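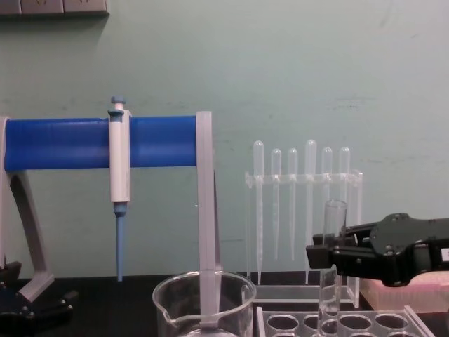

My students always ask why we start with place names when the course is supposed to be about history, and one of them put it to me like this last November: surely the name is just a label, and you could swap it for another one and the village would have exactly the same past. Fair enough! I used to think that too, and I've left the complaint at the top of this chapter so you can hang on to it while you read.

Chapter 2
Whose village was it? Reading names, manors and families

Let me start with a made-over place I know well. Vörös is a parish with one long street, a church on a rise and a stream that floods the bottom field. For years I walked past the sign without giving it a thought. Then I opened the oldest rental we have for it, and the place was called something else entirely. It was Kirier, spelled two different ways on the same page (clerks weren't fussy), and the newer name only turned up once the land had passed through a marriage to a family from further down the valley.

So when did the old name die? That's where it gets fun. The tenants kept on using it. In the field book, which is a working document written by people who had to find the right gate in the rain, Kirier hangs on for generations as the name of a meadow. The family put their own name on the manor, and the farmers carried on calling the grass what their grandparents had called it.

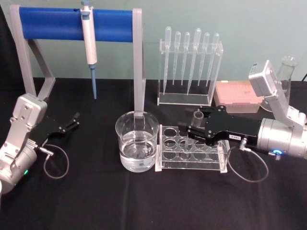
You'll meet this sort of thing all the time in the records, so it helps to keep a few plain ideas straight. A manor was a bundle of rights: rents, a court, a mill if you were lucky. A parish was the area looked after by one church. A village was where people slept. We tend to colour them all in as one neat patch on the map, but they hardly ever had the same edges. The manor of Jeltia had land in 2 parishes, and its lord paid tithes to both and grumbled to both priests.

Families are just as slippery. A man might be named after his father in one charter and after his land in the next, and if you aren't careful you'll give him a brother he never had. I've done it. I once drew up a lovely pedigree with 12 people on it and had to rub out half the branches when I noticed that the witnesses to one grant were the same men, listed under their other names. I still have the sheet somewhere, and it's mostly eraser marks.

My advice is to write down every spelling exactly as you find it, with the document beside it, and leave the tidying up until much later. It feels slow. Do it anyway, even when you've got 100 entries and they all look like the same bloke.
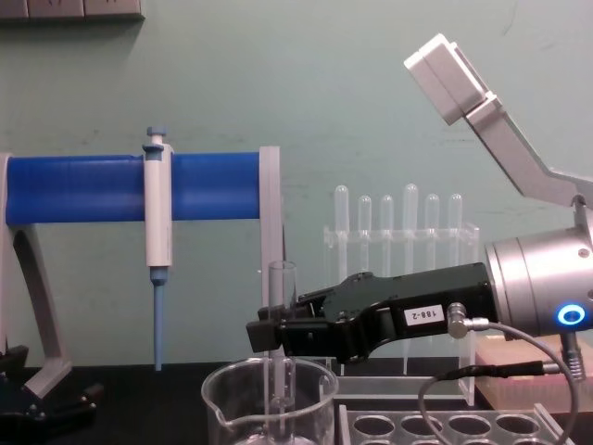

2.1 What a name can and can't tell you

A name with a person in it usually tells you who held the place at the moment somebody wrote it down. It doesn't tell you who founded it. Vestex, the next manor over, looks for all the world like it was named for a founder, and local guidebooks have said so for ages, but there were ploughed fields there long before the first holder we can trace. People had been living on that ridge for something like 700 years by then, going by the pottery, and they must have called it something.

We'll look at the Vestex charters first and then work backwards to the boundary clauses, where the older names tend to hide. Keep a pencil handy for the map exercise.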